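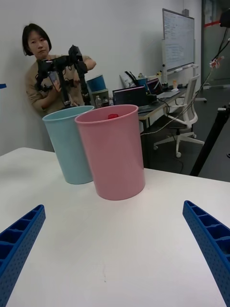 A reader named only as Odedeo left a comment under my last post saying that if I wanted people in our building to recycle properly, I should stop writing about it and go read the sorting rules myself. Fair enough. I printed the rules for Olton and read them over dinner on Friday.

They run to 14 pages. I had expected two. Most of it deals with plastics, and most of the plastics section deals with what the town does not take. Black trays are out. Film is out, except the kind you can drop off at the grocery store on Pusau Street. Yogurt tubs are in, but the foil lid has to come all the way off and go in the trash, which I have been doing wrong for as long as I've lived here.

I also found out what we pay. The building is charged 40 dollars each time a recycling bin is turned away at the curb, and last year that came to 595 dollars with the late fee added on. It gets folded into the shared costs, so everyone pays for it whether they sort or not. I had seen the line on the statement before and assumed it was for the dumpster.

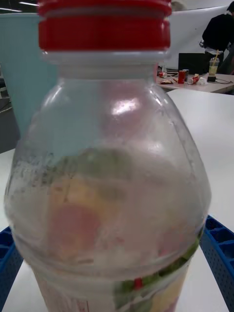

The part of the rules I had to read twice was about caps. For years the advice was to take them off, and I have a drawer habit from those days that my family still complains about. The current rules say to empty the bottle, let it dry, and screw the cap back on before it goes in the bin. A red screw cap on a clear bottle is fine, even though the two are different plastics. The white ring under the cap can stay where it is too. I used to cut those off with kitchen scissors. What does matter is moisture. A bottle fogged up with droplets on the plastic should sit out open for a while first, and that goes double if there has been food in it.

Paper is simpler. Flatten the boxes, keep them out of the rain, pull off the plastic window if it comes away easily. Pizza boxes are allowed if the grease is only on the bottom half, in which case you tear off the lid and recycle that. I don't know how many people in a building of 73 apartments will tear a pizza box in half, but I have started. 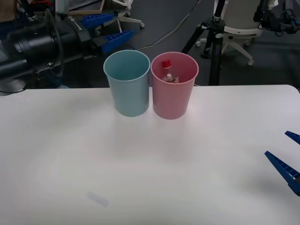

Glass is where I still have questions. The rules say jars and bottles only, and then a footnote says drinking glasses may be accepted "at the discretion of the hauler." The hauler is Moussa, and their phone line has a menu with six choices, none of which is about glass. I left a message. If they call back I'll add the answer at the bottom of this post.

In the meantime I've taped a one-page version of the rules inside the door of the trash room - large type, no clip art. It covers caps, foil lids, pizza boxes and film. The last sign stayed up until August, so we'll see.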